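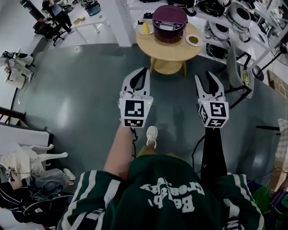 The second quarter of the Lilero newsletter sponsorship project ended in March, and this report covers what we sold, what we spent and what we changed. Lilero places short paid messages in small independent email newsletters, with one sponsor per issue and a clear "sponsored" label at the top of the message. Most of our early sponsors wanted their name in large type and little else. We now ask them to think of the lettering across the chest of a jersey, such as the white "Greenery" on dark green: one word, strong contrast, and whatever is under it comes second. Sponsors who followed that advice needed fewer rounds of edits before their copy was approved.

Publishers and sponsors

We closed the quarter with 40 newsletters signed up, which was the target in the grant agreement. They cover food, local history, home repair, cycling and personal finance. Nine of them have fewer readers than we would normally accept, but we kept them because their readers open nearly every issue and the publishers send on a fixed schedule.

We sold 617 placements. The largest buyer was Ekness, which booked its spring messages in one block and has asked for the same again in the fall. Barbieri bought a smaller set in food newsletters only. Two sponsors from the first quarter did not renew. One said the price was too high for the clicks it got. The other has stopped advertising by email altogether.

Publisher payments

Payments to publishers were late twice. Both delays came from the same step, where we matched invoices to issues by hand. We moved that step to the Sotau billing tool in the last month of the quarter and the final payment run went out on time. Publishers can now see what they are owed without writing to us. A few still write to us, mainly about tax forms, and we have put a page of answers on the publisher site.

Reader complaints

Readers have a link in each message to tell us if they object to it. Most complaints were about repetition – the same message appearing in two newsletters that share readers. We have set a limit so that a sponsor's text can't run unchanged in newsletters on the same subject during the same week. This cost us a few bookings and we expect it to cost us a few more.

We turned down sponsors in gambling and payday lending, as agreed at the start.

Spending

We spent $3,480 on outside work, all of it on the billing change and on testing how messages display in the common mail programs. Staff time was within budget. The amount set aside for legal review has not been touched, and we would like to carry it into the next quarter, when the publisher contract is due for a rewrite.

Next quarter

We plan to open booking to sponsors directly, with no call needed for small orders. The form is built but does not yet show which dates are free. We also want to try a lower price for last-minute slots – publishers are split on this, so it will start with those who asked for it. We need your decision on the legal review money before the contract work begins.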